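2020-11-27
Bin 3, parts tray refit and coating check

Carried on from the April list. Bin 3 is the open-topped sheet-metal one with the sloped walls, the last of the set still on its original finish. Purpose of this entry: record the state of the coating, decide strip or patch, and settle what goes back in as the standard small load.

Background for anyone picking this up cold. The bins came from Keogh as bare fabricated metal. We had the far slope coated white by Beletti to kill reflections under the overhead strip lights. The bottom was left bare on purpose. Nothing was done to the other walls.

Coating

The white has let go along its lower edge. Loss is ragged, with darker gray metal showing where it has flaked. The upper part of the strip is still attached. Tape test on the upper part: clean pull, no transfer. Tape test at the ragged edge: flakes came away on the first pull. Bjartur Arnardóttir repeated both with a fresh roll and got the same.

My reading is mechanical wear and not a failed bond over the whole strip. Long parts slide down the slope and stop where it meets the bottom, and the lower edge takes the hit. Bjartur thinks the prep was poor down there as well, as a sheet bend is awkward to abrade evenly. Both could be right. We have no offcut from the original batch to test, so I am leaving it open.

Options looked at:

Patch with the Mutix two-part. Quick, can be done in place. Leaves a step at the join unless the old edge is feathered well back.

Strip and recoat the full strip. Bin out of use until cured. Best result, most work.

Strip and leave bare. Reflections come back. Not keen.

Decision: feather the edge and patch. If the patch goes the same way, strip the lot.

Bottom

Scuffed and scratched all over, cloudy in places. No dents I could find with a straightedge. The scratches are shallow; a fingernail passes over nearly all of them. Wiped down with solvent, then dry cloth. I do not intend to polish it. A polished bottom would mark again at once, and the dull surface is easier to work over.

The two round holes toward the near corners have clean rims. Ran a finger round both – no burr. Same for the small ones beside them. Smallest parts are to be kept out of this bin until the large holes are covered. I would use thin plate from below, fixed through the existing small holes if the thread suits. To be checked.

Rims

Thin, as on the other bins. One sharp spot on the rim, dressed with a fine file and 3000 paper. Edge trim from Vastus was suggested at the last meeting. It fits the gauge but adds height, and I would sooner not lose clearance. Parked.

Load

The old load was 26 parts of mixed origin, several with no drawing. Too many, and the mix had drifted. Cut down to a handful for the checks after the refit: the dark green cylinder and red grooved pieces of different lengths, with the long bar kept in as the awkward one. The bar tends to come to rest on a diagonal, which is useful for seeing how a long part sits against shorter ones.

The grooved pieces mark the metal less than I expected. Dropped the short one from rim height several times onto the bare bottom: faint scuff, wiped off. Did the same with the cylinder and it rolled to the back edge and stayed there. Worth knowing, as it means the bottom is not dead level. Shimmed the stand at the rear afterwards and it still favors that side, though less.

Total weight of the old load was 740 g over what the stand label allows for a tray of this class. The reduced load is well under. Label to be left as is. 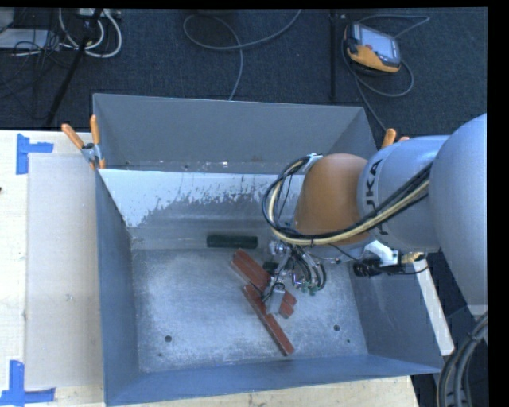

To do

Feather and patch the lower edge of the white strip. Mask the bottom first.

Check thread in the small holes, then cut cover plate.

Level the stand again with the longer spirit level, which is in the other workshop.

Write part numbers on the drawings for the red pieces. The long bar still has none.

Return the rest of the old load to the shelf, tagged by drawing number, untagged ones in a separate box.

Ask Beletti for the prep sheet on the original job – Bjartur to send the request.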